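# Cooking in a kitchen that I share

When I moved to Tulmont in August, I had two suitcases and one pot. The pot was from my mother, and she made me carry it in my hand luggage, so the security man opened it and looked inside very seriously.

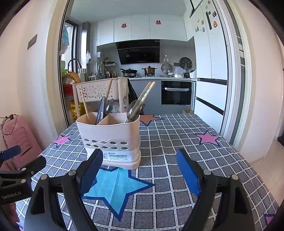 I want to write about learning to cook for more than one person, because it is the thing that changed most in my life this year. Before, I lived alone for a long time in a small apartment over a pharmacy. I ate standing up. I had four dishes that I could make, and all four were really the same dish with a different sauce. Now I live in a house on Munro Street with three other women, and on most evenings we eat together, and I have had to become a person who can make soup for a table.

The first month was hard for me. Genalyn Barredo has lived in the house the longest and she had a system already. Each of us cooks one or two evenings in the week, and the one who cooks doesn't wash. It is a good system. But I did not know how much rice four people eat, and I was too shy to ask. On my first evening I made rice for two, I think, and some eggplant, and everybody was very polite and later I heard the toaster.

So I called my aunt. My aunt has cooked for a big family all her life and she can't tell you any quantity. I asked her, how much rice for one person? She said, "Until it is enough." I asked how much water and she said up to the first line of the finger. I asked which finger and she became angry with me.

In the end I bought a kitchen scale, and I began to write everything in a notebook. I am a bookkeeper in my work, so this is the natural way for me. For our house the number is 400 grams of dry rice, and then there is a little left for the morning. If Divina Panganiban has been swimming, there is nothing left for the morning. With lentils I also use 400 grams, but then the soup is thick and the next day you can almost cut it. I like it like this. Nana Nyarko doesn't, and she adds water to her own bowl from the kettle, which I have learned not to take personally.

## The soup

The dish I am most proud of is a sour soup that my grandmother made. I didn't have a recipe for it. I had only the memory of the taste, and I tried many times to arrive there. The first time I put vinegar and it was terrible, it was like drinking a salad. The second time I used lemon, and it was nice but it was another soup. Then Nana brought me some tamarind from the market behind the bus station, and I soaked it in warm water and pressed it through a sieve with the back of a spoon, and when I tasted it I had to sit down for a moment.

I don't know if it's the same as my grandmother's. I was nine when she died. My mother says on the phone that it can't be the same, because I use no pork bones. But she also asked me to send her what I wrote in the notebook, so I think she is curious.

This is how I make it now:

- 2 big onions, cut any way you like, cooked slowly in oil until they are soft and a little brown
- a piece of ginger as long as my thumb
- tomatoes, whatever is in the house, also the tired ones
- white radish and long beans
- the tamarind water, added at the end and in small amounts
- fish sauce, and then you taste, and then maybe more fish sauce

I put the greens in when the fire is already off. For years I boiled them with everything else and I thought I didn't like greens.

## Small disagreements

I would like to write that we never fight in the kitchen, but it is not true. We have had a long discussion about the sponge. I grew up in a house where there is one sponge for glasses and one for pots, and this is almost a religion. In the house on Munro Street there was one sponge for all things. I said nothing for five weeks, and then I said too much, in one evening, with examples. Divina was hurt and I was ashamed. The next day I bought two colors and put them by the sink and we did not speak about it again. Sometimes I see the pot sponge in a glass, and I close my eyes and go out of the room.

There is also the question of garlic. Genalyn thinks one clove is a serious amount. I use a whole head in the soup. We have agreed that the cook decides, and the others can open a window.

And there is heat. I eat very spicy food and nobody else in the house does, so I make a chili oil and keep it in a jar with my name on it. I noticed that the jar is going down faster than before. I haven't asked who it is. I am happy about it.

## What I spend

A colleague asked me if it is cheaper to eat this way. I was glad that she asked, because of course I had the numbers. In the last month my part for the kitchen was 191 dollars, with coffee and cooking oil included. When I lived alone I paid more than this and I ate worse. I bought a lot of small packages then, half a cabbage in plastic, one carrot, and I threw away a lot of bread.

Now we buy big bags. The rice comes from a shop called Devach, where the owner will carry the bag to the bus stop for you if the shop isn't full. I always say no and then I regret it before the corner.

## Guests

Last month Charito Layug came to visit me from Pikuvside. We studied together and she knew me in the time of the four dishes. I didn't tell her that I would cook. She sat in the kitchen with her coat still on, talking about her work and her sister's wedding, and I was cutting the radish and answering her, and after a while she stopped in the middle of the sentence and said, "You didn't look at your phone for the recipe." It's true, I hadn't. I hadn't opened the notebook either.

She ate two bowls and took some home in a yogurt container, and it opened in her bag on the train. She wrote to me that the whole car smelled of tamarind and a man asked her where she bought it.

Next I want to learn bread. Mylene Magbanua from my office has promised to give me some of her starter, and she has warned me that it must be fed like an animal. I asked her how much flour I should give it and she said, "You will see what it wants." So I think she knows my aunt. I will bring my scale when I go to her house, and I will write here again if the bread is something I can show to people.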